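# Chapter 5: Who Pays for the Harbour?

By the end of this chapter you should be able to explain why the Kondport harbour dues caused a split in the colonial assembly, and how the two sides in that quarrel turned into something close to political parties.

When the war ended, the town of Kondport owed money to almost everyone who had supplied it. The assembly had borrowed from merchants, from farmers inland and from its own members. Most of these debts were recorded on paper notes, and 974 of them were still unpaid when the new assembly met in July. Many had been sold on by then, often for far less than the sum written on them.

The members for the port wanted the notes paid in full, using a new charge on every ship that unloaded at the quay. The members for the Wanalell valley objected. Their farmers shipped grain through Kondport and would bear much of the cost, and few of them still held any notes. 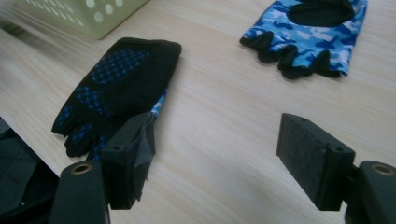 The first vote was lost by five. A second bill cut the charge for small vessels and gave the valley 12 seats in an assembly of 40, which was more than it had held before. It passed, but the valley members did not forget how the first bill had been drawn up, in private and without them.

Section 5.1 looks at the notes themselves and at who held them. Section 5.2 follows the two bills through the assembly. Section 5.3 turns to the Lemaire pamphlets, which attacked the dues in language that readers at the time found shocking. Before you start, look again at the map of the valley in Chapter 4 and find the road from Wanalell to the coast.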